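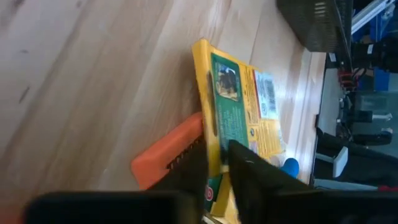 Speaking time: 2 minutes

Notes for the Pilberg talk, 2021-06-19. Svenja Eder has the clicker.

Start with the yellow box. Green panel, animal photo, fine print, barcode. Ask the room which part they would read first. Wait for answers.

Then say what we do at Flokmont: sort small things on a table, every day, before anything else gets done. Boxes lie flat with the label up. Orange pieces go in the basket.

Next slide, the room. Keep it short. People always ask about noise and light, so mention the ducts and the long tube, then move on.

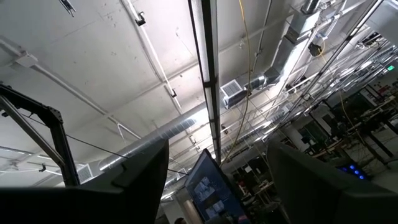 Ceiling with light fixture and ductwork, monitor below.

Rupert Nägeli wanted a part on lighting. Skip it if we are past 18 minutes.

Back to the table. Bare wood, small basket, a mat at the back.

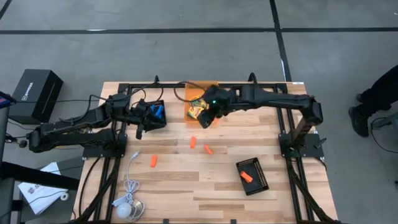

Packets are harder than boxes. They crinkle, they slide, and the print never lies flat - so give them their own spot and don't stack them. Blocks are easy and can wait.

Mention the basket size only if Kilian Ruchti asks. Handouts: 30 copies, by the door.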